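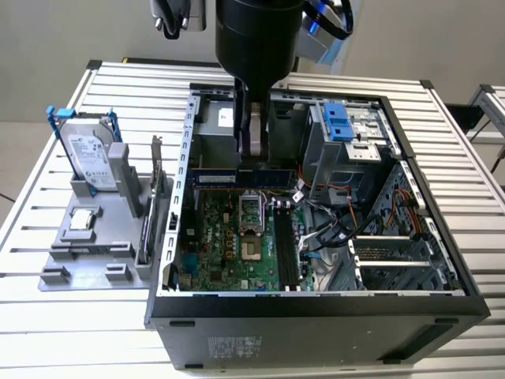 Corina thinks we should stop recording the memory insertion as one long demo and cut it at the point where the module touches the slot. Her argument is that the travel part is easy and boring and the last bit is where all the skill lives, so why make the policy learn both from the same pile? I said I'd think about it. I've thought about it and I want to try it Monday!

2023-10-27, bench notes, Goltetora cell

Teleop all morning, hand guiding after lunch. Tasks on the list: memory module out of the board and into the fixture, memory module back in, CPU out of its recess, hard drive with the blue caddy. I got through the first two properly and made a start on the CPU.

Memory out, by remote: good. Really good in fact. 46 demos kept. The trick I found (write this on the board, Emil) is to pause for a breath before closing the fingers. When I close while still drifting down, the module gets pinched at a slant and the pull comes out crooked, and then the policy copies the crooked pull very faithfully. With the pause in, the recordings look nearly identical from one to the next and I can scroll through the force plots without wincing.

Memory in, by remote: slower. I can't feel the latch through the controller. I end up watching the force trace on the second monitor and steering with my ears for the click, which the robot doesn't get to hear. Tried scaling the hand motion down to a fifth near the slot and it helped a lot, though my wrist is tired from clutching and re-clutching. The new Derard grip is nicer than the old one but the clutch button sits too high for my thumb.

Memory in, hand guiding: this was the fun part of the day. Freedrive on, both hands on the wrist, and you just feel the module find the slot. There's a little rocking motion I do without thinking, one end first and then the other, and I never managed to produce it over teleop. It's all there in the joint log! Downside is that my hands and sleeves get into the wrist camera view, so those runs are no use as image data. Plan is to replay the joint trajectory with nobody touching the arm and record the cameras on the replay. Did 5 that way as a test. Logged as run 3393, folder name has "replay" in it, please don't clean it up.

CPU: only practice runs, nothing kept. Fingertips are too fat for it as they are. Gasser has the thin pads on order. I might try approaching from the tabs side in the meantime.

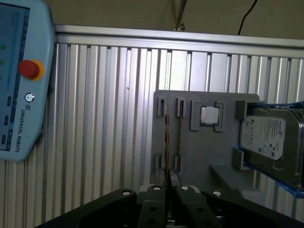 Emil's remark, when he came by to look at the holders, was that the lower slots could use a wider lead-in, because a learner shouldn't have to be better than the person teaching it. Fair point. I can hit them most of the time but I'm using a lot of attention to do it, and two of my discards this morning were misses at the lower holder. He'll widen the mouth on the next print and leave the upper ones alone.

He also wants to know why the demos recorded in June transfer so badly. My guess is the speed. We were all showing off a bit then, and the Matolent export resampled everything on top of that. Today's are slower and they replay cleanly at half speed, haven't dared full speed yet.

Settings to keep: motion scale one to one in free space, a fifth near the slot. Gripper force low for memory. Start pose is the saved one called "home_high", not "home", which clips the cable.

Left to do
- split today's teleop demos at contact, Corina's way, and train both versions
- second operator for memory in (all of today's are me, and I suspect it shows)
- move the clutch to the foot pedal if it can be found
- hard drive, not started
- ask Gasser about the pads again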